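4. Setting the night temperature schedule

The Lalia thermostat ships with a preset called Sleep Smart. The Mirico leaflet in the box claims it learns your habits in a week. I ran it through November and it learned to heat the house at 3 a.m. Set the hours by hand.

4.1 Hold MENU until the clock blinks.

4.2 Choose SCHEDULE, then BEDROOMS. If BEDROOMS is missing, the zone valve was never paired. Go back to section 2.

4.3 Enter code 316 and press OK. The code is the same on every unit, so don't think of it as a lock.

4.4 Set the evening drop. The leaflet suggests 9 p.m. for a child's room, which assumes a child who is asleep at 9 p.m. Pick your own time.

Note: The display rounds to whole degrees. The half degree you entered is stored, or so the help line says. I have no way to check it.

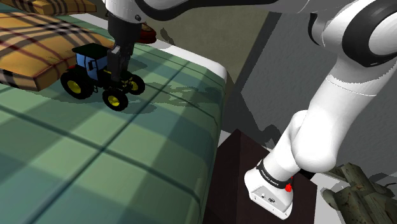
4.5 Set the morning rise 30 minutes before anyone gets up. "Early Start" is supposed to work this out for you. Leave it off until you have a few cold mornings to compare.

4.6 Press SAVE twice. One press shows a check mark and saves nothing.

Caution: Do not drape bedding over the wall sensor or the radiator. The sensor will read warm and the heat will shut off early.

Caution: Error 128 means the valve has lost its signal. The leaflet says to replace the valve. Try new batteries first.

4.7 Skip the savings screen. Mine showed 1,813 points and no explanation of what a point is. Beverley Kereama, who fitted the valves, had never seen it explained either.

Next: 5. Holiday mode, and how to get out of it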